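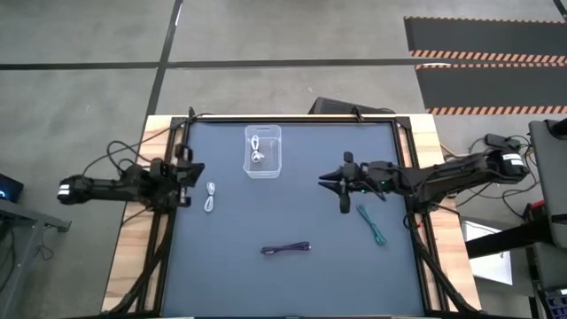
Small Jaws, Soft Cables: Comparing Grippers at the Indavlow Laboratory

2026-01-14
By Priya Esposito
Features | 6 comments | 77 shares

A charging cable is among the least demanding objects in an office drawer. It is also among the most difficult for a robot to pick up. It bends under its own weight, it changes shape each time it is touched, and it seldom lies in the same way on two occasions. The Indavlow laboratory has spent the winter considering which of its grippers is best suited to the task, and the results are of interest to any firm that packs, sorts or repairs small electrical goods.

The work is carried out on a two-armed bench. The arms face one another across a wooden table, on which a black aluminium frame encloses a dark work mat. On the mat are placed a clear plastic container and a selection of cables in white, teal and purple. The task given to the arms is simple to state: each cable is to be lifted from the mat and placed in the container without disturbing the others.

Three sets of fingers were entered for the comparison. The first, supplied by Osemach, is a plain parallel pair with flat faces. The second, from Domska, has slimmer fingers with a rubber insert. The third was cut in the laboratory's own workshop to a drawing by the bench team, and is known there simply as the workshop pair. Each set was given 300 attempts, divided between the two arms, and every attempt began from a layout drawn at random by the control software.

The difficulty of a loop

Engineers at the laboratory had expected the tangled cables to cause the greatest trouble. In practice, the neat ones proved more awkward. A cable folded into a tight, flat loop offers little height for the fingers to close upon, and a gripper which arrives a fraction too high will shut on air. One which arrives too low will press against the mat and trigger a safety stop.

The Osemach fingers performed steadily on the thicker cables. Their broad faces tolerated small errors of position, and they rarely let go once closed. They were less successful with loose ends. The Domska set was the more precise of the two, and was preferred for work beside the wall of the container, where there is little room to spare. Its inserts, however, wore more quickly than the team would have liked, and had to be replaced before the trial was complete.

The braided cables deserve separate mention. A woven sheath gives a better hold than smooth plastic, but several overlapping coils may be gathered in one grasp when only one is wanted. The laboratory counts such a grasp as a success if the whole cable reaches the container, a rule which was debated at length in November and which visitors continue to question.

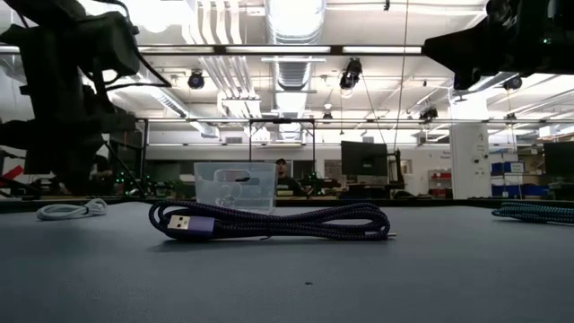
What the cameras contribute

The choice of fingers cannot be separated from the choice of camera. A view from directly above gives a clear plan of the mat, yet says little about how far a coil rises from the surface. A lower view from the side supplies that height, but the clear walls of the container blur whatever stands behind them, and bright ceiling lights can mislead the software as to where an edge lies.

For this reason a further camera is carried at the wrist, close to the fingers. It sees little until the arm has nearly arrived, at which point it becomes the most useful of all. With the wrist view enabled, the Domska set failed to close on a cable in only 2 of its last 77 attempts. The workshop pair also improved, though by a smaller margin - its wider body hides more of the cable at the moment of contact.

The wrist view brings costs of its own. When the arm is raised or turned away from the table, the camera takes in the ceiling, the shelving and much else besides. The controller, a Schumacher unit, was therefore set to disregard the wrist image until the fingers are pointed down at the mat.

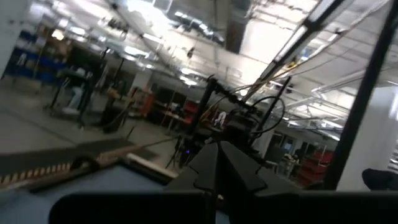
Findings and next steps

The laboratory has not named a single winner. Its report recommends the Osemach fingers for general handling and the Domska set where cables must be placed in a confined space. The workshop pair will be redrawn with a narrower body and entered again.

A second round, with six further kinds of cable, is to begin in the spring. It will include flat ribbon leads, which none of the present fingers has yet been asked to lift, and will add a lid to the container. Firms wishing to submit a gripper may write to the laboratory before the end of next month.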